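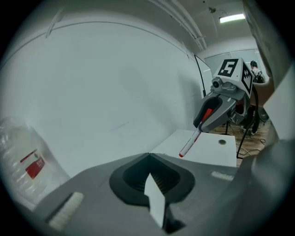

Posted by hallam_bench in Learning from Demonstration, December
2 replies

Marker pen and white block: how much should I vary between recordings?

I'm recording examples with a pair of hand-held grippers, each with its own camera and a marker cube on top. The task is small. One gripper picks up a red-and-white marker pen and places it on a white block. The other gripper stays close by, ready for a second stage I haven't started yet.

So far I have 13 recordings from one sitting, all with the block in the same place and the pen lying at nearly the same angle. I trained on them using the Hanex scripts, mostly as a test. The loss went down nicely, but when I moved the block a hand's width to the left the arm still reached for the old spot.

I know I need more recordings. What I can't work out is what to change between them. Do I move the block every time, or do a batch in each position? Should the pen angle change as well? And does it matter that my water bottle and various cables are in view of the cameras?

Verstead_lab_tech

Move the block every time. Batches sound tidier, but you get lazy by the end of each one and your hand follows the same path. I put bits of tape on the work surface, pick a position before each recording, and peel the tape off before I start so it doesn't become a landmark.

Change the pen angle too, but keep it to angles you can grip without twisting your wrist. If you turn the pen right round so the cap faces the other way, treat that as a separate case and record plenty of it. We had 11 recordings with the cap reversed in a much larger set and the arm never learned them. It would hover over the pen and then close on nothing.

Bottle: leave it, move it, take it away, as long as it isn't in the same place for the whole set. Same with the cables. The thing I would watch is the marker cube. If your sleeve or a loop of cable passes in front of it, the tracking jumps and the recording is no use. Play each one back at half speed before you keep it. It takes me over an hour for an afternoon's work but I throw out a fair few.

One more point. Pause for a moment when the jaws close on the pen. People who have done the task many times start to snatch, and then there are hardly any images of the part the arm finds hardest.

urberg_user

just get more data. we did a similar thing with the Urberg kit and it sorted itself out once we had a few hundred. also check your camera is tight on its mount, mine had slipped and I lost 2 days of recordings before I noticed – the playback looked fine unless you put an old one next to it

hallam_bench

Thanks both. Camera mounts are tight, I've just checked. I'll start again with the block moved each time and leave the reversed cap for later.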